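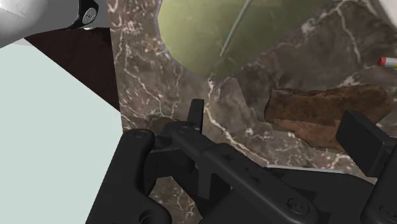

17/04/2018 — kitchen chores, Wendine bench

Dardo Huenchumán asked me over lunch when he could stop doing his own washing-up, and I promised him a proper answer in the notebook, so bear with me, it's a long one.

The short version is not this year, and I wouldn't bet on next December either! We ran 299 trials of the clear-the-counter job in the simulator overnight. The arm gets to the counter beautifully. It's the last couple of centimetres where it goes to pieces — the fingers come down a touch too steep, one pad meets the stone before the other, and whatever we were after gets shoved along instead of picked up. Flat things are by far the worst. A mug is a kindness by comparison (you can be quite sloppy with a mug and still come away with it).

Maximiliano Acuña thinks the dark marble is partly to blame, with all those pale veins running about, and that the vision side is taking some of them for edges of objects. He may well be right. I'd like to swap in a plain worktop and run the same starts again before we touch the grasp code, much as my fingers itch to. I've left the green basin where it is for now, as moving it would upset the reach limits and then we'd be comparing nothing with nothing.

Contact settings: friction on the pads put back to the Varnach values. I had raised it last week and forgotten to write it down, sorry all. Time limit per attempt is 30 seconds, and a few runs use up to two of the allowed retries before giving up.

As for real kitchens, I keep thinking of my aunt, who can wipe down a whole worktop while telling you a story and never once look at her hands. She feels the crumbs. Our gripper feels next to nothing, and I suspect that matters more than any amount of extra planning. Dardo says he'd settle for a machine that just carried plates to the sink, and I think we could manage that sooner — stiff, known shapes, no wiping.

To do: plain worktop run, shallower approach angle, ask Tandport about the pad sensor they offered us. Max has the log files.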